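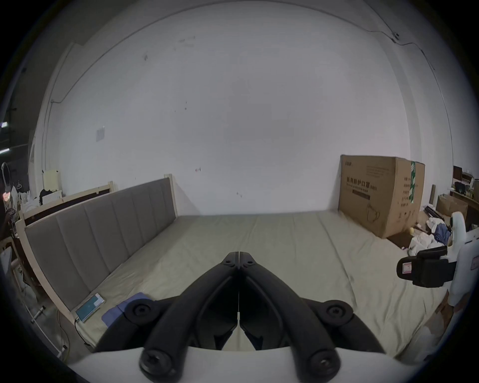 Making the Bed, and What to Do With Everything Around It

Many of you wrote in after the March issue to ask about fitted sheets, and I was so pleased, as it's a subject I could happily go on about all afternoon (and at the Venwood household evening on Thursday I very nearly did). So let's begin with the bed and work our way out.

A pale beige sheet is a lovely, forgiving choice, especially next to a gray upholstered headboard with a bit of light wood to it. If you find a ripple running along one side, go back to the far corner first and pull toward yourself. Soft creases I leave alone. They mostly relax overnight, and I have never once had a guest mention them!

Then there is the phone, which in my house, as in so many of yours, ends up charging on the mattress right against the headboard. Do give it a home of its own before you start smoothing, or the cable ends up under the sheet and you'll be doing that corner twice. The same goes for any folded cloths you've set down "just for a minute."

Big cardboard boxes are the other thing you asked about. A tall one standing in the corner by the bed is easy to stop seeing after a month or so. Open it, take out what you'll use this season, and move the rest to a smaller box. Clothes on the floor can go straight to the wash or onto hangers, whichever you'll really do tonight.

The Kabbaj linen swap is back next month, doors at 3, and clean fitted sheets in any size are very welcome.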